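Ileck Sorting Kit

The Ileck is a two-armed tabletop robot kit sold by Clegg of Ellport, and I've kept this entry going since the Vedthorpe club got theirs in August. It's meant for teaching small arms to pick things up and put them on plates.

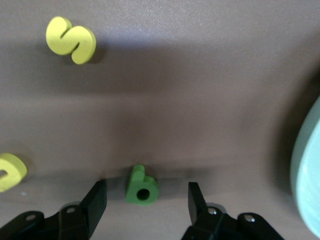
Clegg's fingers are the bit everyone asks me about. They're plain black things with flat tips, and foam letters and numbers suit them nicely – a green 6 sits neatly between the two, with a yellow S lying further off. The wrist camera comes in the box, so you get this close view from day one (lovely!).

Setting up took me almost 7 hours, mostly cables.

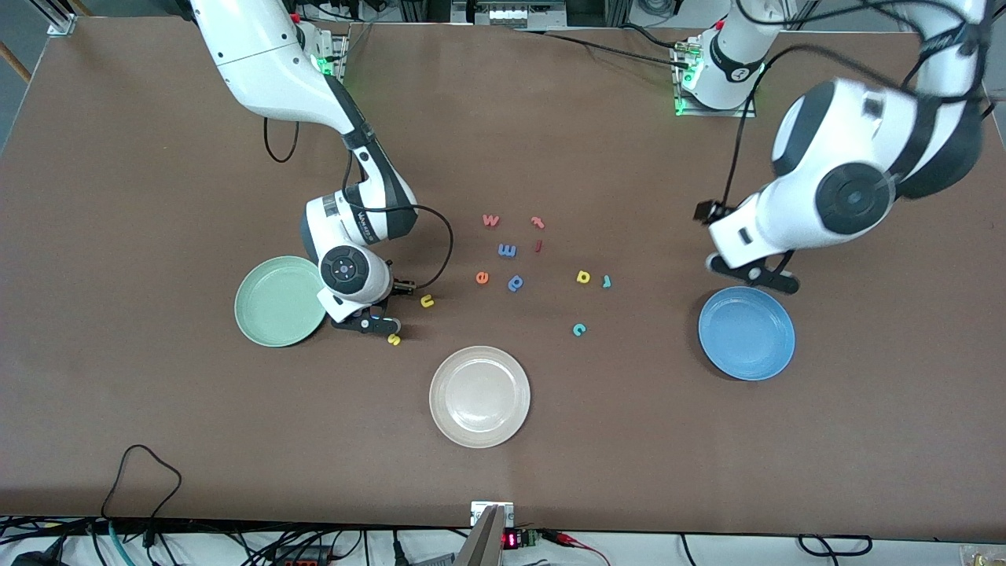 The manual runs to 200 pages and I'd skip straight to the chapter on plates. Spare fingers come in packs of 2 – buy one early, they sell out.

Back to top
1,147 shares
© Ileck Owners' Pages, Vedthorpe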